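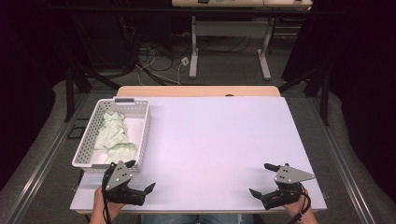

Posted by the author of this blog, second-year student and secretary of the Brestside robotics club

We started on the cloth task in May, which was later than we had planned. The plan at the beginning of the year was to have a full set of household tasks done by Easter, and by Easter we had cups, pegs and most of a drawer. Cloth kept being moved down the list. It is on the Dronard sheet as task 3, though, and you can't enter without at least one run at it, so in the end we had to get on with it.

For anyone who hasn't read the earlier posts: Dronard is the student competition we are entering this year. Each team gets the same list of tasks and trains a model on demonstrations it has recorded itself. You are not allowed to buy in data or borrow it from another team. Our demonstrations are done with hand-held grippers, one in each hand, and the person wearing the kit sits at the table and does the task the way they would want the arm to do it.

The task is simple to write down. There is a basket with a cloth in it. The cloth has to come out, be laid flat on the table, be folded in half twice and go back in the basket. We use the white basket with the square holes and a pale green cloth. The rules say any cloth will do as long as it is one colour. We had a striped one picked out before somebody read that line properly.

My turn on the grippers was the second evening. I had done pegs before, so I thought I knew what to expect, but pegs don't change shape. With the cloth bunched up in the basket there is no obvious corner. You look for an edge, pinch it, lift, and half the time you have taken hold of a fold in the middle and the whole thing comes up as a lump. If I were using my fingers I would feel that straight away. With the grippers you have to look, and by the time you have looked you have already lifted it.

The written advice from last year's team was to start each run with both grippers open at the near edge of the table, pause, then go in. I ignored the pause on my first few and they all had to be thrown out, as the software needs a still moment to line up the two hands. So now I sit down, put my hands in position, and say "ready" out loud, even if I'm the only one in the room. It's a habit from the pegs and it does help.

We set ourselves 30 good runs each. A good run is one where the cloth ends up folded and in the basket and you haven't knocked the basket along the table or dropped anything on the way. I got through my share in two evenings. My wrists were sore after the first one. The grippers aren't heavy when you pick them up, but they are heavier after an hour, and the cables pull a bit if you haven't left enough slack. I now lay mine over the back of my hand before I start, which keeps it off the cloth.

Something I would pass on to next year's group is to vary the starting position more than feels necessary. Our first batch had the basket on the left in nearly every run, because most of us are right-handed and that was comfortable. The model we trained on that batch was fine with the basket on the left and hopeless with it anywhere else. It went to the left side of the table and closed on nothing. We have gone back and recorded more with the basket in the middle and on the right, and a few with it turned at an angle. I don't like the right-hand ones much. You end up crossing your arms if you aren't careful.

The whole club set is now at 700 runs, counting pegs, cups and the drawer. The cloth is the smallest part of that and it takes up the most time in meetings. There was a long discussion about whether a fold that is a bit crooked should count. I said yes, since the judges only look at whether the edges are within a hand's width of each other. Others wanted to be stricter – their argument was that if you train on crooked folds you get worse ones back. We settled on keeping them in a separate folder and training with and without. The one with them left out did slightly better, so I was wrong about that.

We also switched over to Idow for labelling, which is the tool the Šimek team wrote and shared with everybody else in our group. It is slower to open than what we had, but it lets you mark the start and end of each fold without stopping playback, and it has not lost any of my work so far. The old one did that to me twice.

What is left before the end of term is the second fold. The first fold works on the arm more often than it fails. The second one doesn't, mainly because the cloth is thicker by then and the gripper tends to take the top layer and leave the rest. I have been trying a lower approach, sliding one finger under the edge along the table before closing, and I'd like to record a batch done only that way and see what comes out of it.

The room is ours until 9 pm most evenings. If you're in the club and still owe cloth runs, please put your name on the sheet by the door, and charge the tablet when you've finished with it.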